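Kodel phone at 70% battery health after 4 months: is the "adaptive charging" switch doing anything?

Last updated Oct 30, 2025 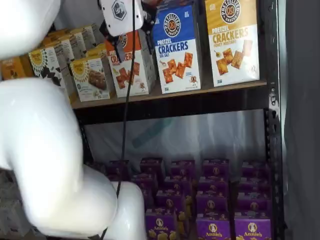 White arm, black gripper fingers, blue cracker box.

Rory Farquharson
Bought a Kodel in May, the midrange one with the big battery they brag about. Adaptive charging has been on from day one, and I never use the fast brick overnight. The Tenura battery app now says health is 70 percent after 4 months of use. Kodel's own settings page says "Good" and won't give a number.

I'm not convinced by either of them. "Good" is a word, and the app is free and full of ads for replacement batteries. Has anyone checked one of these properly? I'd also like to know whether the adaptive switch does anything at all, because mine hits full by 1 a.m. every night and sits there until I get up.

Ishbel Ritchie
I wouldn't trust the 70. Those apps add up the current going in while the phone charges and compare the total to the design capacity. If you mostly top up from half, it's guessing from a short stretch, and some of them have the wrong design capacity for the model in the first place. Look in the app's settings and see what it thinks you own.

To get something better, run the phone down until it shuts off, charge it to full in one go while it's switched off, and read the total from an inline USB meter. I use a Kouris one that was cheap and agrees with my bench supply closely enough. You'll lose a bit to heat and conversion, so the figure at the plug will read higher than what's stored. Do it twice. If the two runs disagree badly, don't believe either.

On adaptive charging: mine only kicks in if there's an alarm set in the stock clock app. A third-party alarm doesn't count. If you wake up without an alarm, the switch is decoration as far as I can tell. I set a charge limit and stopped thinking about it.

Sylvain Lemaire
just get a Zerby, had mine 2 years and it still lasts all day. Kodel batteries are junk, everyone knows this

Lorna Pollock
Sylvain, "lasts all day" isn't a measurement either.

Rory, how many cycles does it show? On my Kodel it's under About phone, Battery information. If yours is well under 500, I'd be surprised by a real drop to 70, and I'd take the meter reading to the shop before paying for anything. They told me a screenshot from an app wasn't proof of a fault. Annoying, but I can see why.

Contact us | Copyright 2025 | Back to top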